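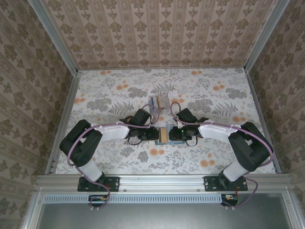
Wallpaper is a commitment, Vibeke Hallgrímsson told me over the phone, and I should live with a sample for a month before I bought a single roll. I lasted until dinner.

My hallway in Trorville had been white for years, and I was so tired of it! So I drove out to Kostetti, the little shop by the old depot, where they keep up to 3,000 patterns in binders you could break a toe with. I spent $296 and came home very pleased with myself - right up until I opened the paste.

Vibeke came over in May and found me on the ladder with a strip stuck to my elbow. She made coffee, took the brush and showed me how to start from the middle and push the bubbles out sideways (I'd been going top to bottom, like a fool). We finished at 2 in the morning. One seam by the coat hooks still doesn't line up, and I've hung a very large coat over it.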